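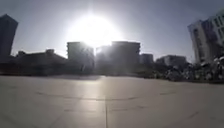
Haleldale Walkers' Board > Town walks and short routes

Thread: Walking across the whole town without touching a main road – can it be done?

pavementpip
I have become completely obsessed with this over the last month! The idea is simple: start at the Nirura side of Haleldale, finish at the old Zendano works, and never walk along a main road. Crossing one is fine, following one isn't. I've had four goes so far and my best attempt came unstuck at the bus station, where I had to do 220 metres beside the ring road before I could duck down the steps by the dentist.

The back lanes behind the allotments are a joy in May, all cow parsley and somebody's radio going. I'd walked past the end of that lane for years and never once turned down it. Has anyone managed the full thing?

Tobler
Done it, twice. At the bus station go THROUGH the concourse and out of the far doors by the left luggage. It brings you out on Cooper's Passage and you can get all the way to the canal from there.

pavementpip
Oh you genius. I always assumed those doors were staff only.

mrs_gaiters
Hmm, I'd say walking through a building is cheating. Doors get locked. A route ought to work at six in the morning as well as at lunchtime, otherwise it's just a shopping trip with extra steps.

Tobler
The concourse opens at 5.30 so your six in the morning walker is fine :)

mrs_gaiters
And at midnight?

Tobler
At midnight I'm in bed and so are you.

Esperanza Palacios
Hello all, long-time reader. I did a version of this with my sister when we were training for a charity walk and we counted every step because she had a new gadget for her wrist. Nirura side to the canal bridge was 3,681 on her count, though she has shorter legs than me and argued with me over most of the turnings, so there's a bit of doubling back in there. We stopped at Yurt for cheese scones, which I'd call compulsory. They warm them up for you if you ask!

One thing to watch for. The path behind the primary school looks like a dead end from the road, but it bends left after the bins and carries on to the rec. We missed it the first time and ended up in a cul-de-sac being stared at by a very large ginger cat.

pavementpip
This is brilliant, thank you. The rec path is exactly the bit I was missing. And yes to scones.

Quillon
Sorry to be a wet blanket, but the rec path turns to soup after rain. I lost a shoe there in the winter. Proper lost, had to go back with a stick. If you want a dry route take Mill Rise, which is a hill but has a handrail.

Tobler
Mill Rise is a main road, surely?

Quillon
It's a B road. Barely.

mrs_gaiters
It has a bus route on it. I'm with Tobler for once.

pavementpip
OK, house rules as I see them: if a bus goes down it, it's a main road. Buildings allowed so long as you don't have to pay or sign in. Mrs G, I'll put your outdoors-only version down as a separate challenge, because I think it might be possible through the churchyard and I'd love to find out.

mrs_gaiters
The churchyard gate was open when I went by this morning. I shall try it and report back.

Esperanza Palacios
Could we do the next one together? I can manage any time after 10. I'll bring the flask and my sister will bring the opinions.

Quillon
I'm in. Wearing boots.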